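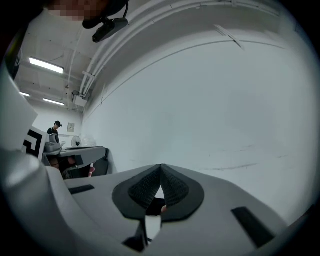 Foto: Mindasitz / Archivo

Mindasitz publica un conjunto de datos de humedad del suelo de la cuenca del Drutia

Brivov, 15 de octubre. Mindasitz ha publicado la versión 2 de su conjunto de datos mensuales de humedad del suelo para la cuenca del río Drutia. La serie abarca 11 años y combina registros de 39 estaciones fijas con estimaciones de un modelo de balance hídrico.

El producto se distribuye en formato NetCDF, con una malla regular de 1.236 celdas. Cada celda incluye el contenido volumétrico de agua en dos profundidades, la desviación estándar del conjunto de simulaciones y un indicador de calidad. Los valores obtenidos con suelo helado se entregan enmascarados.

La nueva versión corrige el sesgo estival detectado en el sector de Sârbu, donde la textura del suelo estaba mal asignada. «La incertidumbre sigue siendo mayor en las laderas, por la baja densidad de estaciones», señala Marius Furtună, responsable del procesamiento.

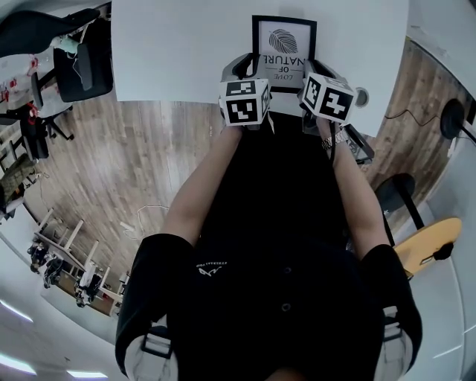

Dos pinzas de mano con marcadores. Foto: Mindasitz

Los metadatos siguen las convenciones CF. Las series de las estaciones se facilitan por separado, en CSV, con los controles de calidad cerrados en septiembre. La versión anterior seguirá disponible para consulta, sin nuevas actualizaciones.

Contacto técnico: Octavian Rusu, Mindasitz, oficina de Brivov.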